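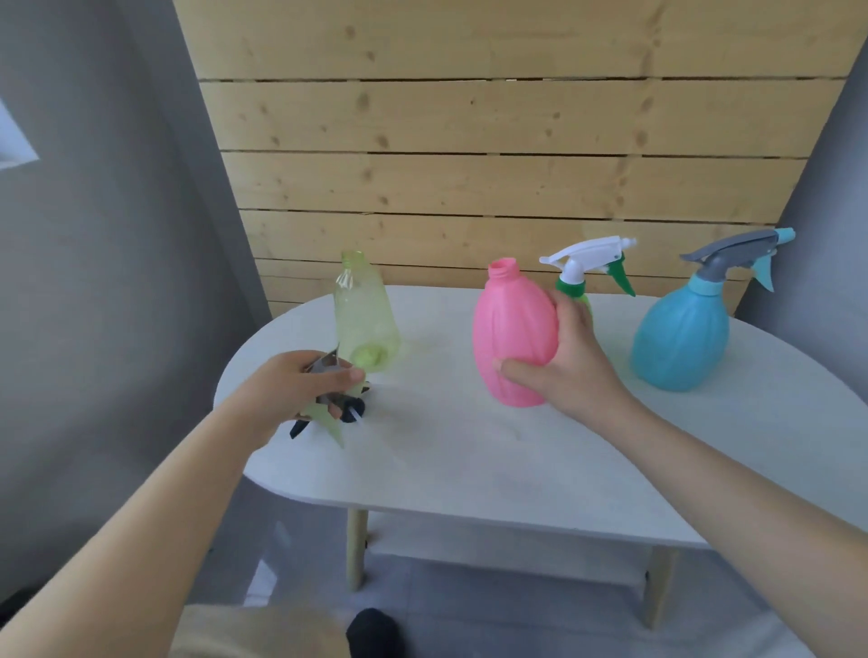
Progress report, January: handling rules for the bottle tasks

The Fleda rulebook now runs to four pages, two of which Neville Treloar considers necessary. We agreed on what counts as a finished bottle: sprayer on, collar tight, bottle upright. Agreeing on "tight" took two meetings and used up most of our goodwill.

Rule 5 is new. A demonstrator who drops a sprayer head keeps going and logs it, and the recording stays in the set. İlker Baysal had been quietly deleting his.

Still open: whether the robot may hold a bottle by the neck. Ashley Dawber says never, the Niveck arm does it constantly. Ashley will have draft wording by Friday. We are on budget, apart from replacement sprayers.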